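Visita a Visser: una mañana recogiendo la mesa

El grupo de automatización de Tevelness hizo por fin la visita que llevaba aplazando desde octubre. El destino era el local de Visser en Bredville, segundo piso, sin ascensor, con un timbre que hay que pulsar dos veces. Quien esperaba brazos articulados detrás de una mampara y una cinta transportadora se encontró con una mesa redonda, unas cuantas sillas y una cocina. El robot, nos dijeron, estaba en la planta de abajo y no recibía hasta las doce.

Nos atendió Henk Claeys, que lleva el proyecto Gorka y que tiene la virtud de no enseñar diapositivas si no se las piden. Alguien se las pidió. Fueron 40. De ellas rescatamos lo esencial: Gorka quiere que un brazo aprenda a despejar una mesa después de la merienda, y para enseñarle, de momento, hace falta una persona con una pinza en la mano y mucha paciencia. La pinza lleva una cámara, la persona recoge, y lo que queda grabado se convierte en material de aprendizaje. El oficio de toda la vida, con tornillos.

La demostración empezó con lo que Claeys llama «mesa sencilla». Botellas tumbadas, un cartón, una bolsa de plástico hecha un ovillo. A cualquiera de nosotros nos habría llevado siete segundos y un suspiro. Con la pinza en la mano, la cosa cambia: hay que pensar por dónde se entra, qué se levanta primero y qué se viene detrás si uno se equivoca de orden.

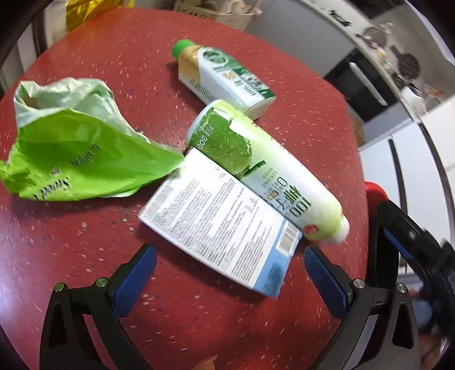 Boletín n.º 142, pág. 3

El cartón queda justo entre los dos dedos, apoyado en la botella de agua de coco, y ese apoyo es lo que a Claeys le interesa. Retirar un objeto suelto, según él, lo hace ya cualquier laboratorio con presupuesto para café. Retirar uno que descansa sobre otro obliga a decidir, y decidir se les da regular a las máquinas y a varios de los asistentes. Las almohadillas azules, con su relieve de rombos, se ocupan del agarre; del criterio se ocupa, por ahora, quien sujeta el mango.

Luego nos dejaron probar. La consigna era moverse despacio, no tapar la cámara y no hablarle al cartón. Cumplimos la primera. La compañera de contabilidad, que había venido por acompañar, resultó ser la mejor del grupo y recibió una oferta de trabajo que creemos en broma. El que firma consiguió levantar una botella, se sintió observado y la devolvió a la mesa con una dignidad discutible. «También sirve», anotó Claeys, y no quisimos preguntar para qué.

El capítulo de las bolsas merece párrafo propio. Una botella tiene la cortesía de conservar su forma; una bolsa arrugada cambia cada vez que se la mira con intención. En Gorka la cogen por un pliegue alto y tiran hacia arriba sin prisa, y aun así Claeys reconoce que casi la mitad de las discusiones del equipo son sobre bolsas. La otra mitad, sospechamos, es sobre quién baja la basura.

A las doce bajamos a ver el robot. Recogió un vaso, se lo pensó, recogió otro y se detuvo ante una servilleta con una expresión que, en alguien con cara, llamaríamos hastío. Hubo aplausos. Claeys pidió que no se aplaudiera antes de que terminase, y ya no terminó.

Visser admite grupos de hasta siete personas, siempre por la mañana y con aviso previo. Los interesados en repetir pueden apuntarse en la secretaría de Tevelness. Se ruega puntualidad, calzado cómodo para la escalera y llevar merendado de casa: lo que haya sobre la mesa es material de trabajo.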